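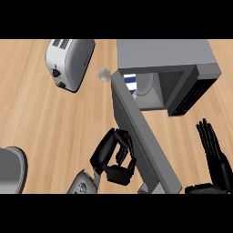
A grey microwave with its door open on a wooden worktop.

Flollbridge repair day is back, and bigger

August 4, 2025

I popped down to Wernside Hall on Saturday expecting a quiet hour and came home with a working toaster, two jars of chutney and sore feet – it was packed!

The Flollbridge repair day has now fixed 3,924 household items since it began, and 2,122 of those were things with a plug on. Kettles are the most common by miles, then lamps, then hairdryers (mine was in there somewhere, back in the spring).

The good news is that Kleinschmidt, the hardware shop on Purnodport Road, has offered its upstairs room for an extra session every month from October. There will be space for up to 200 people across the day, so with a bit of luck the queue won't go round the car park again.

It's still free, though there's a tin by the door for spare parts. Bring one item each, give it a wipe first and don't forget the lead – I left mine on the kitchen table and had to go all the way home for it.

Booking for the new sessions opens at the shop counter next month.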